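Dandulis Shared Manipulation Project
Forum > Data Collection > Procedures
Topic: Handling of episodes in which the operator's hand enters the wrist view
Status: Open

m_warrier
Coordinator
Colleagues are asked to comment on the proposed change to section 2 of the collection procedure. The Julavthorpe site submitted 179 episodes in June. Of these, 13 were set aside at intake under the present rule, which excludes any episode where a person's hand is visible to the wrist camera. The proposal is to keep such episodes and mark them with a label, leaving the choice to whoever trains on the set.
Please state whether you support the change and, if you do not, what wording you would accept.
Meenakshi Warrier

grao_lobo
Site lead, Julavthorpe
I support the change. My operators reset objects by hand between attempts, and recording sometimes begins before the hand is clear. The remainder of the episode is usually sound. Discarding all of it for the sake of the opening moments is a poor use of the operators' time.
Gangadharan Lobo

d_gallagher
Member
I do not support it as written. A label is only useful if people read it. The group at Krasniqi took our spring release and trained on every file in the folder, labeled or not. If hand episodes go into the main folder, they will be used as ordinary demonstrations, and the policy may learn to expect a hand near the object.
I would accept a separate folder.

usha.iyer
Annotation
May I ask that we first separate two cases that the rule treats as one?
(a) The hand is at the edge of the view and the object and fingertips can still be seen.
(b) The hand takes up so much of the view that the task cannot be followed.
Case (a) can be labeled. Case (b) gives the annotator nothing to work with, whatever folder it is stored in.

grao_lobo
Site lead, Julavthorpe
Case (b) is rare at our site, and I would not wish the rule to be built on it.

usha.iyer
Annotation
I do not dispute that it is rare. I do say that it needs its own line in the procedure. For reference, a case (b) view:
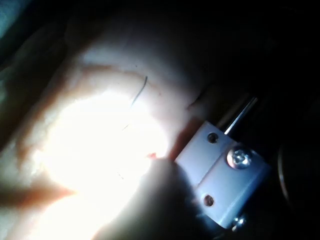 Is each episode to be labeled by one annotator or by two?

Two annotators label each episode separately, and where they differ the coordinator decides.

mrao
Training
From the training side, I agree with Ms. Iyer's division. Glare should be mentioned as well. A strong patch of light on skin removes the texture in the same way that a lamp on a glossy tray does, and our present form has no field for it. I suggest one field for "view blocked" and one for "overexposed," since the two may occur together.
On the folder question I side with Mr. Gallagher. The Skorkier loader reads folders and ignores labels unless it is told otherwise.
Mohandas Rao

d_gallagher
Member
Thank you. With a separate folder I withdraw my objection to keeping case (a). I remain opposed to trimming the opening of an episode by hand. Different people will cut at different points, and the joint readings must be cut to match.

grao_lobo
Site lead, Julavthorpe
We cut video and joint readings with the same script, so they cannot drift apart. I accept that the choice of cutting point is a matter of judgment. I would still prefer trimming to a second folder.

m_warrier
Coordinator
The revised wording is as follows. Case (a) episodes are labeled and stored in a separate folder. Case (b) episodes are excluded from release and retained at the site for 30 days. The two fields proposed by Mr. Rao will be added to the form. Trimming is left out of this revision and may be raised in a new topic.
Mr. Lobo's preference is noted. Further comments on the wording may be posted below.

usha.iyer
Annotation
Agreed. Please change "hand" to "hand or arm" in both cases.

m_warrier
Coordinator
Changed.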